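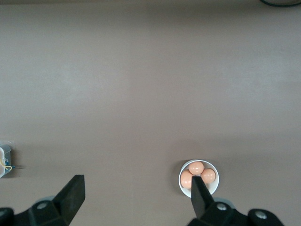
Egg week is back at the Morris Street hall

I popped into the hall on Morris Street this morning to find out what's going on with the eggs, and I'm pleased to report that egg week is back for May! If you missed it last year, it's the one where Pamoso, the little kitchen shop by the bridge, takes over the tables and lets people have a go at egg dishes they'd never bother with at home.

Sessions start at 12 and go on for 2 hours, and there's room for 20 people at each. You'll get a bowl of brown eggs and a spot at a table, and after that it's up to you whether you poach, scramble or try the baked ones with spinach (I had those last time and went back for seconds, then thirds).

The eggs come from Stoller Farm again, up on the hill. They've had a good spring, I'm told, and they'll be selling boxes at the door, so bring a bag and some change. Last year the boxes went before I'd even got my coat off.

The one new thing is a pickling table, run by the people from Posum, the café next to the library. I've never got on with a pickled egg myself, but they're doing one with beetroot and one with chilli and I'm willing to be talked round.

It's free to get in, and you can put your name down on the sheet by the hall door or ask at the Pamoso till. Under-tens need a grown-up with them. Aprons are provided, though the big ones go quickly.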